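Start | Projekte | Werkstatt | Team | Kontakt

Projektbericht: Sauerteig im Klassenzimmer
Waqas Virk, Oktober 2018

Warum geht ein Roggenteig bei uns zu Hause immer schneller auf als in der Schulküche? Mit dieser Frage fing alles an, und sie hat mich seit Februar nicht mehr losgelassen! Unsere Gruppe hat acht Ansätze geführt, jeden mit eigenem Mehl, eigener Temperatur und eigenem Namen. Skella war unser Liebling, ein Vollroggen mit unglaublichem Appetit – Kettani dagegen, ein Dinkelansatz, blieb lange beleidigt.

Gefüttert wurde täglich mit 200 Gramm Mehl und derselben Menge Wasser. Den Anstieg haben wir am Glas mit einem Gummiband markiert und abends ins Heft übertragen. Insgesamt kamen 124 Messungen zusammen, und die Kurven sehen richtig schön aus: erst fast nichts, dann ein steiler Sprung, dann das langsame Absacken.
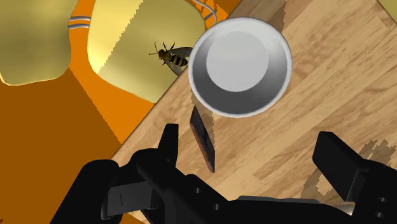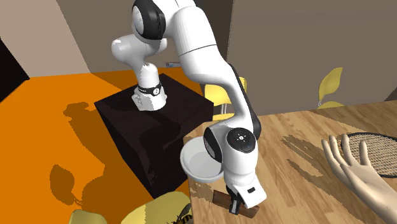

Am meisten hat mich überrascht, wie stark die Temperatur alles andere überdeckt. Bei 28 Grad war der Unterschied zwischen den Mehlsorten kaum noch zu sehen, bei 20 Grad lagen Roggen und Dinkel mehrere Stunden auseinander. Der Geruch verändert sich auch – kühl geführt wird er deutlich essigartiger, warm eher mild und joghurtig.

Zweimal ist uns ein Ansatz verschimmelt, beide Male nach den Ferien. Die Werte davor haben wir behalten, die danach gestrichen. Den pH-Wert haben wir leider nur mit Teststreifen bestimmt, da würde ich beim nächsten Mal unbedingt ein Messgerät ausleihen.

Gebacken haben wir natürlich auch! Das Brot aus Skella hatte eine tolle Kruste und war nach der Pause weg. Als Nächstes möchte ich ausprobieren, ob sich ein getrockneter Ansatz nach acht Wochen wieder wecken lässt.

Weitere Projekte
Trundetik: Eine Seifenkiste aus Altholz
Regenwasser auf dem Schuldach
Fullolstead: Wir planen eine Stadt

Diese Seite verwendet Cookies. Mehr erfahren | Einverstanden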